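Notice to the Residents of Brornasgate

Print this story | E-mail this story
Aug 22, 2018
Shares: 50

The Office of Weights and Bells regrets to inform residents that the hour between three and four in the afternoon has been mislaid. The loss was discovered by Vernon Wong, Deputy Keeper of the tower, in the course of the regular inspection. Mr. Wong had struck three in the usual manner. On reaching for the rope a second time, he found that the hands stood at four and that his tea was cold.

Residents are asked to remain calm and to check their sheds.

It has been suggested in letters to this Office that the hour was sold to the town of Flivau, across the river. This is false. Flivau was offered an hour by this Office in January of last year, namely the one before dawn, and declined it in writing. The letter may be read at the front desk during opening times, except between three and four.

Claims for losses are being received by Garba Uzor, Clerk of Claims. To the present date the Clerk has entered 215 claims in the register. They include one piano lesson, a loaf left in the oven, the end of a quarrel, and a nap of long standing. Mrs. Sutherland of the upper road has claimed for a visit from her son, who was due at a quarter past three and who insists that he came. The Clerk has spoken with both parties. The son remembers the kitchen, the blue cup and what his mother told him there. His mother remembers putting out the cup.

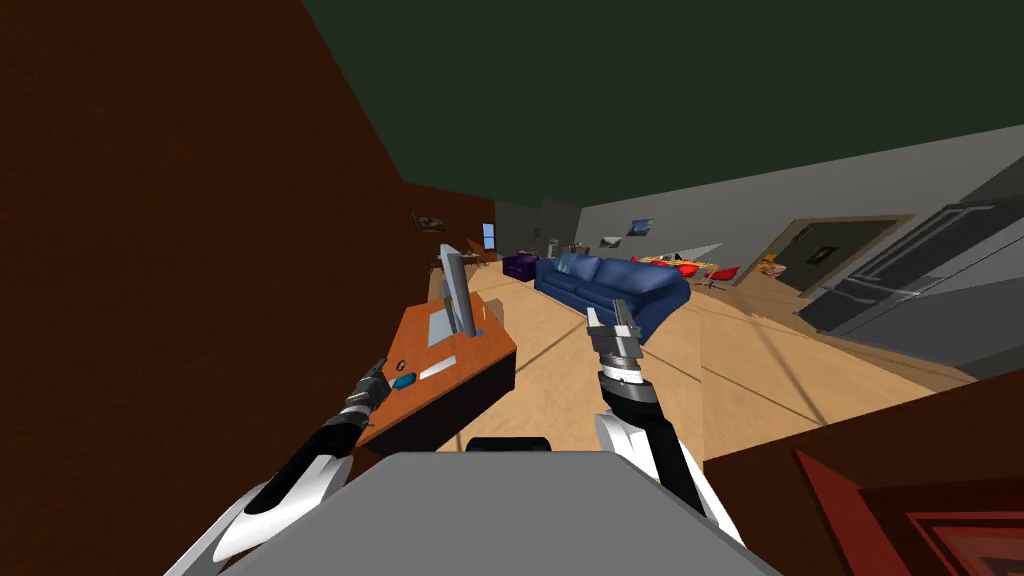
Vol. 4, page 50

The Clerk was unable to settle this claim under the existing rules, which provide for hours that are late, short or damaged, and make no mention of an hour kept by one person and lost by another. He therefore wrote to the Registry at Brarkmont for guidance. The Registry replied that a similar case had been heard there more than 400 years ago and that the ruling had been filed under Afternoons. The file was found to be empty, apart from a pressed leaf.

In the absence of a ruling, the Clerk invited the son to return to his mother's house and repeat what he had said and heard, as nearly as he could. He did so at five o'clock. The Clerk attended as witness and waited in the hall with his hat on. His report states that the conversation lasted a little under an hour, that it concerned the late Mr. Sutherland and the sale of the orchard, and that the remainder is private. Mrs. Sutherland has since withdrawn her claim. She has asked that the blue cup not be entered as evidence.

Other claimants have now requested the same treatment. This Office does not have the staff to attend every kitchen in Brornasgate and asks that families make their own arrangements where possible. Naps cannot be witnessed.

Mr. Wong has been told that he is not at fault. He continues to strike three each day and then to sit on the tower step until it is four, in case the hour should come back and find the door locked. Residents who wish to sit with him may do so. They should bring a coat and sign the book on leaving.

By order of the Office of Weights and Bells, Brornasgate

4 comments | E-mail this story | Print this story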